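Filed under: Talks & Handouts | Home, Moving, Storage
Print this page | E-mail this page

PACKING UP A HOUSE YOU'VE LIVED IN TOO LONG
Speaker notes, Plunthorpe library, evening talk. Rev. 5/20/25

Get there early, check mic. Water. Handouts go on the chairs, not by the door (last time they all walked past them).

OPENING

Thank Lilibeth Padilla for having me back. She runs the series, she booked the room, she found the extra chairs.

Who I am: moved my parents out of the house on Cartwright Street after 54 years. Then my aunt. Then myself, which was the worst one. Not a professional organizer. Don't own a label maker. Say that, it gets a laugh.

Ask for hands. Who is moving this year? Who is helping someone else move? Who is here because a spouse made them come?

Then tell the basement story. Short version!! Dad's paint cans. He knew the room each one was for. Half those rooms had been repainted twice. Mom standing on the stairs saying let it go Walter. Pause there.

Point of the story: the stuff isn't hard. The talking about the stuff is hard. Leave time for the talking.

PART ONE - THE CALENDAR

People start with the kitchen. Don't. You need the kitchen till the last day.

Order I'd use now:
- attic or crawl space
- basement
- garage
- guest room, closets
- books
- papers (its own thing, see later)
- living room
- bedrooms
- kitchen

Attic first. You don't miss anything in it, so you get practice. Also it's hot up there by June and your knees will thank you for going in spring.

We did my parents in December. Do not do December. Every box of ornaments turned into an afternoon. My sister cried over a felt reindeer. I cried over the same reindeer later in the car. Movers couldn't get up the drive for ice and we paid for the truck anyway.

Work in short shifts. Two hours, stop, eat something. We tried all day Saturdays-type sessions and by three o'clock people were snapping at each other over a waffle iron.

Get a pad of paper. One page per room. Write what's leaving and where it's going, and cross it out when it's gone. Phone is fine if you're a phone person. I'm not.

PART TWO - BOXES, AND WHAT TO PUT IN THEM

Same size boxes. This is the thing I'd shout if I could only shout one thing. Same size stacks, odd sizes fall over. Liquor store boxes are strong but they're all different and the tops don't close.

Book boxes small. Always small. Somebody will fill a big one with encyclopedias and then nobody can lift it, and then the bottom goes on the porch steps. Ask me how I know.

Heavy at the bottom, light on top, fill the gaps with towels. You are moving the towels anyhow so why pay for paper.

Tape: across the bottom twice, and once the other way. The cheap stuff lets go in the cold.

Write on the SIDE of the box. Not the top. Once they're stacked you can't see the top. Room first, then two or three words. "Kitchen, baking pans." Not "misc." I had 4 boxes marked misc and one of them was still taped shut two years on.

(if running long skip the bit about wardrobe boxes)

Wardrobe boxes: nice, pricey, you need fewer than you think. Hang the coats, roll the rest. Suitcases are boxes with wheels, put the books in those.

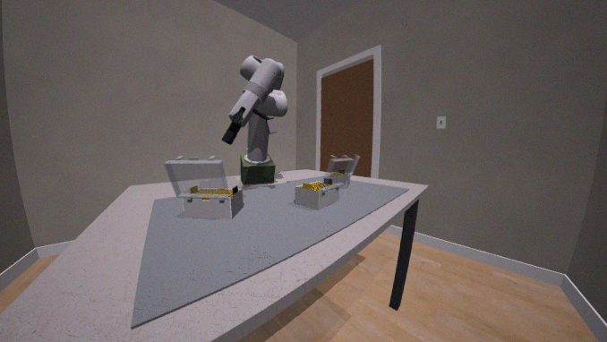
Sorting needs a surface, a big one, and it needs to be a surface you don't eat at. Dining table is where everyone starts and by suppertime you're shoving it all to one side. A folding table in the garage, a door across two sawhorses, whatever you've got. I like the setup with three cases side by side on the tabletop and all of them open, one each for keep, give and ask. Lids up the whole time, so you can drop a thing in without thinking about it. And lay a mat down first like they have there, a nice big flat one, it saves the table and small stuff doesn't roll away on you. An old blanket does the same job at home. Bath mats no, too small, things end up underneath.

About the ASK pile. This is where families come apart. Rule at our house was you can put anything in ask but you have to put your name on it. Sticky note, initials. No name, it goes in give. That cut it by more than half in one evening.

Don't fill the keep one first! Everybody does. Start by looking for give. There's always something easy. Extra can openers. We had so many can openers.

When a case is full, it's done, it gets emptied into its real box or its car trunk before you start again. Otherwise you've just made a second attic.

PART THREE - PAPERS

Slow down here, people take notes at this part.

Papers are not stuff. Never do them tired, never do them with a crowd. Two people, one good lamp.

Find these and put them in one folder that rides with YOU and not the truck:
- birth and marriage certificates
- deed, title to the car
- wills, power of attorney
- military discharge papers
- insurance
- list of medicines and doctors
- keys, and what they open, if anyone knows

Old taxes: ask whoever does your taxes how far back. I'm not going to give you a number, rules are different for differnt people and I'm not a lawyer.

Photos. Take them out of the order, don't even look. I mean it. Box them, mark the box, do them at the new place in the winter with coffee. My aunt had 643 slides in round trays and we lost a whole weekend holding them up to a window. Lovely weekend. Still behind on the move.

Letters, same deal.

Manuals and warranties for things you don't own anymore, out. Dad had the booklet for a Voltar space heater that I'm pretty sure went to the dump before I could drive.

PART FOUR - GETTING RID

Give yourself more than one way out.

Family gets first pick, with a DATE. After the date it goes. Put it in writing, text is fine. "Come get the dresser by the end of the month." They won't believe you. Call the pickup people anyway.

Big brown furniture: nobody's kids want it. I'm sorry. I know it was good furniture. My mother was told her hutch would bring 3,000 and we ended up giving it to the couple next door, who were thrilled, and they send a picture with the Easter eggs on it. She likes that better than the money now. She didn't then.

Thrift stores, call ahead. Some won't take mattresses, some won't take anything with a cord. The Stiltura shop on the county road will pick up if you've got a full load, ask them about the stairs first though, ours waited in the driveway while we carried.

Yard sale. Mixed feelings. Two days' work for gas money, but you do meet people. If you do one, price everything the night before and don't let the person who loves it run the table.

Paint, cleaners, old batteries: county drop-off. Not the trash. Bring ID that shows you live here.

Rent a dumpster? Yes if the garage is bad. Get the smaller one. You'll fill whatever you get.

PART FIVE - THE LAST DAY

Pack a first-night bag like you're going to a motel. Sheets, towels, toilet paper, phone charger, coffee and the thing that makes the coffee, pills, a lamp. Scissors for the tape!! Put them in your coat.

Feed the movers. Pay them, tip them, feed them.

Somebody takes the cat early. The cat does not stay for the truck.

Walk through at the end, open every cabinet, look behind every door. We found mom's good raincoat on the back of the bathroom door with the truck already gone. Take a minute if you want one. We stood in the kitchen. Dad patted the counter and said well ok. Then we locked up.

(breathe, this is where I lose it sometimes, drink water)

QUESTIONS

They'll ask:

- How long does it take? Longer than you have. Start on the attic now.
- Storage unit? Only with an end date. Put the end date on the fridge.
- What about a parent who won't start? Start with something that's yours that you left there. Your old room. Then ask them to help YOU.
- Do you hire out? No, but I'll talk to anybody after, I'm in no hurry.

Remind them: handout has the box order on the front, papers list on the back. Sign-up sheet for the fall talk is with Lilibeth. Stack chairs before going, the toddler group has the room in the morning.

Print this page | E-mail this page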